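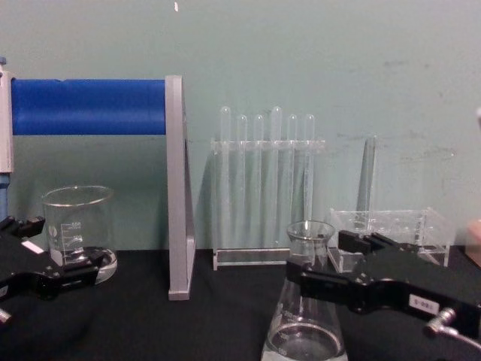 Posted 2 February 2018 by Kedir Mersha

I finally read the Clulness paper all the way through, including the appendix, and I'm less impressed than I was in November when Hamdia Demissie gave the talk.

The claim is that a two-armed policy trained on 3,418 demonstrations handles lab glassware it has never met. Fine. But go look at what "never met" means. The held-out set is two beakers and a flask, all the same clear glass as the training pieces, just different sizes. I would call that a new size. I would not call it a new object.

Then there's the filtering. Of those 3,418 runs, 1,763 were kept after "quality review" – and the review gets one sentence. Who reviewed them? Did they toss the clumsy grasps, or the ones where the glass was hard to see? Clear glass is the whole difficulty here, so that matters a lot.

The headline number is 70 percent success. A grasp counts if both fingers close and stay closed. Lifting isn't required, and neither is pouring. At Pendville we'd have been laughed at for scoring it that way.

I do like the idea of training both arms together, and the Idance baseline looks fairly run. I've asked Hamdia for the rejected demos. If she sends them I'll rerun the comparison and post the numbers, good or bad.

Contact | © 2018 Kedir Mersha | Back to top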